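Laying detergent bottles flat for packing – any tips?

Asked by gunlow_packs, 17 June 2025

I'm boxing up laundry liquid for the move to Erko and love getting this sort of job right! Do they travel on their sides?
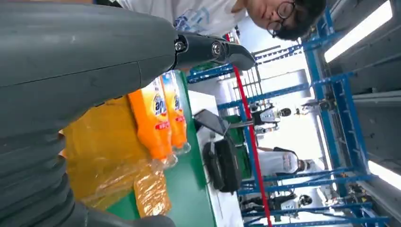

Orange bottles, yellow bag, green worktop

Reginald Lindgren replied:
Upright is best, but flat is fine for sorting! Tighten the caps, then pop a bag round each one.
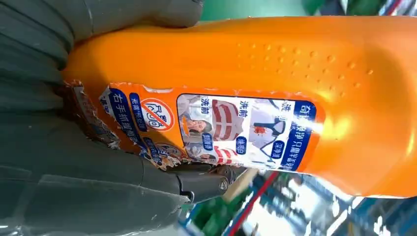
What if a label is torn?
Write the contents on masking tape and stick it over the gap.

skumia_fan replied:
I lay mine in a row – so satisfying.
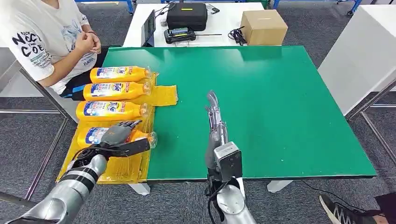 Which way should the caps face?
All the same way, so a drip is easy to spot.

Plastic underneath too, it saves so much wiping!
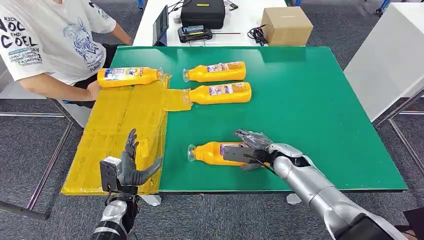
Four bottles on their sides, caps all one way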